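Clearing the house on Brarnden Road

Hwa-young Wang has spent most of the past year emptying her parents' house. Her father died in the spring before last, and her mother moved into a two-room apartment with space for a bed, a table and one bookcase. Everything else was left for Wang, an only child who lives 143 miles away and works full time in payroll.

We met in the kitchen of her own place in Rukent, where a few of the boxes have ended up. She made tea and moved a stack of tax folders off the chair so I could sit.

"People kept telling me to rent a dumpster and get it over with," she said. "I priced one. It was 400 dollars for the week. I could have done it in a weekend if I didn't look at anything."

She did look. Her parents had lived in the house since before she was born, and her father kept paperwork. There were receipts for every car he ever owned, and the manual for a furnace that was replaced when Wang was in middle school. She drove up every other weekend from September on and worked through one room at a time, starting with the basement.

The basement turned out to be a mistake.

"It was the worst room, so I thought I'd get it out of the way. But it was all the stuff they hadn't been able to decide about either. I came home after two days and I'd thrown out a broken fan and some paint."
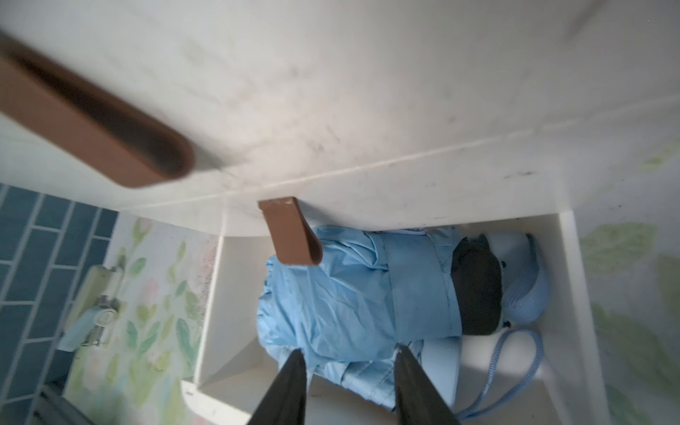 After that she called Korkor Eshun, who clears houses for a living and had been recommended by a coworker. Eshun works alone, mostly for families, and charges by the day. Her first instruction was to stop going down to the basement.

"Start with the bathroom," Eshun told me by phone. "Old towels, old medicine, soap. You finish by lunch. Then the linen closet, then the kitchen. By the time you get to the letters you've made a thousand small decisions and you're better at it."

She is strict about photographs. They go into a box unsorted and leave the house that way. In her experience a family that opens an album at ten in the morning will still be sitting on the floor with it at three.

Eshun also asks clients to choose their containers before they start, and to keep to them. Wang settled on 3 for herself, all with lids, and one of them had to hold everything of her father's that she wanted.

"I argued with her about that," Wang said. "I wanted one just for his tools. She said fine, then what comes out?"
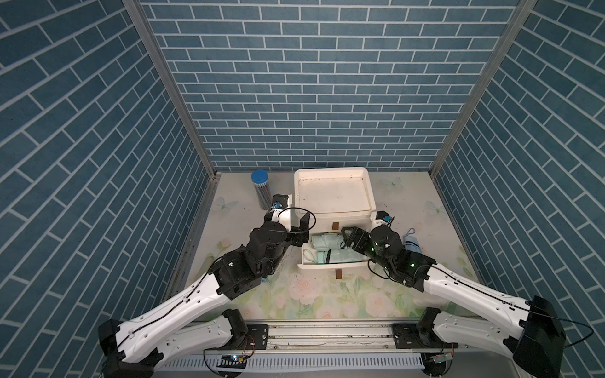

The tools went to a neighbor's son. She kept a tape measure, two screwdrivers and the level he used when he hung her bedroom shelves. The dining set was harder. Her mother had paid it off over several years at Nidard, a furniture store that closed long ago, and believed it was valuable. A dealer in Ikonen offered less than the cost of moving it.

"I didn't tell her the number," Wang said. "I told her a young couple took it, and that part is true."

Her mother came back to the house once, in the last month. She walked through the rooms, asked where the good scissors were, and wanted to go home before dark. The scissors were in the apartment already. Wang had packed them in the first load.

Eshun says most of her clients underestimate the driving. The donation center takes some things in the morning only, the hazardous waste site has its own hours, and mattresses go somewhere else again. She tells people to write the hours on a sheet of paper and tape it inside the front door.

Wang still has the photographs, in the box they left in. She plans to go through them with her mother this winter.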